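Two-armed robot draws a crowd at Jalis open day

Doors went up at ten and by quarter past there was already a queue down the side of the unit. Jalis, the automation firm on the Ilow Road estate, let the public in on Tuesday for the first time since it moved into the old tile warehouse. Free tea, name badges, a lot of children. More than they'd planned for, judging by the biscuits.

Most people went straight to the back, where the demonstration cells are. Four of them were running on the day, each taped off on the floor, each with somebody from the firm standing by to answer questions. The busiest by a long way was the table with two arms and the money.

The job sounds like nothing. Notes, a bowl, a couple of cups. Two arms, one either side, have to pick up folded bills and sort them into the right place without dropping them or knocking the cups over. Paper is hard, it seems. It folds, it slides, it sticks to the one underneath. Clear plastic is hard as well — the cameras struggle to pick it out against a wooden top.

Mathis Ferrand, who runs the bench work at Jalis, did most of the talking. He said the team had been on soft and see-through objects since February and he would not be putting a date on when they'd be finished.

"People come in expecting it to lift an engine," he said. "Then they watch it go after a banknote and they go quiet. It's much more fun than an engine." 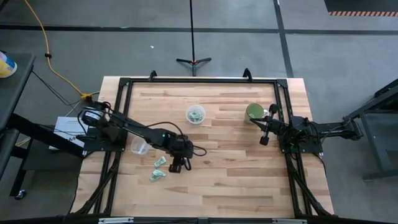

The two arms at the banknote table, with folded bills on the wood and more in the clear bowl.

Did it work? Mostly. In the eleven o'clock session the left arm got its note at the second go and there was a proper cheer. The next one went on the floor. A boy near the front asked if he could keep it and was told no, very politely.

Ferrand said misses were useful and that they were all saved and looked at afterwards. Visitors could follow the attempts on a screen by the tea table, though the sound on the commentary kept cutting out and was given up on before lunch.

Two other firms had brought work along. Mocanu, which makes conveyor parts on the same estate, had a short belt going with parcels on it and let people have a go at jamming it. Several managed. Jistutex showed cloth handling, a single arm laying tea towels flat and folding them in half — slow, but the folds were neat and it had its own fans by the afternoon. One woman stayed for the whole pile and asked when it could do fitted sheets. Not soon, was the answer.

There was some worry in the questions too, and it was fair enough. A man who'd worked in packing for years asked straight out how many jobs this was going to cost. Ferrand said the firm had taken on 11 people since the move and was looking for 4 more, two of them on the shop floor with no degree needed. The man said he'd heard that sort of thing before. They carried on talking afterwards by the door, for quite a while.

Prices came up as well. Jalis would not say what a full cell costs. It would say that schools and colleges can book a half day at the benches, with a member of staff, and that the first few bookings will be free to local schools. Forms at the front desk or from the office by phone.

Roughly 2,400 people live within walking distance of the estate and it felt at times as if all of them had turned up. Parking was bad. The verge by the roundabout has suffered and the firm has promised to see to it. Visitors next time are asked to use the overflow behind Mocanu, wich was nearly empty all day as the sign had blown over.

Another open day is planned, date to be confirmed. Evening session likely, after requests from people on shifts. Under-12s must come with an adult, closed shoes please, and no dogs this time.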